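Children's clothes swap moves to Pomside Hall

August 2021

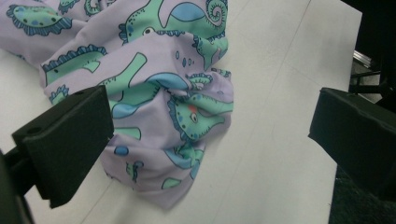

The clothes swap is coming back after a long gap, and it has a new home. We used to run it from the back room of the library, which was always a squeeze once the prams were in. From this month it will be held in the main hall at Pomside, where there is level access from the car park and a kitchen we are allowed to use.

For anyone who has not been before, the swap works on tokens. You get one token for each item you hand in, and you spend one token on each item you take home. Coats, snowsuits and school blazers count as two. Tokens do not run out, so if you bring a bag of baby things now and want to save them for the next size up, that is fine. Old paper tokens from the library days are still good. If you have lost yours, speak to Myfanwy Voyle at the desk, who has kept the book.

We take clothes from newborn up to age 12. Everything should be washed and fit to wear. Small marks and bobbly knees are all right for playclothes, but please leave out anything with a broken zip unless you have told us about it. We can't take car seats, cot mattresses or bicycle helmets. Shoes are accepted if the soles still have plenty of wear in them.

At our last swap in April last year we had planned to open and then could not, and the bags people had already dropped off went into storage at Ekstead. Jamila Ekanayake and Caradog Vaughan have now been through all of it. They ended up with 172 items ready for the rails, most of it for ages two to five. We are short of boys' and girls' trousers from age eight upwards, plain school polo shirts, and pyjamas in any size. Nightwear always goes first and we never have enough.

Sorting has changed a little. Clothes used to be laid out by type, which meant parents walking the length of the room for a top and then back again for leggings. We will now put everything out by age, with a table for each. Please try to put things back on the table they came from.

Anything left after two swaps goes to the rag collection, which pays us by weight. The last load brought in £40, and we spent it on hangers.

Mending is new this time. Junpei Ebihara will be in the corner by the stage with a sewing machine and a tin of buttons, and will do simple repairs while you look round. Hems, popped seams and missing buttons only, please. There is no charge.

Doors open at 10am and we pack up at noon. Bags can be dropped off at the hall office beforehand, with your name and the number of items written on a slip inside. Tea is 50p.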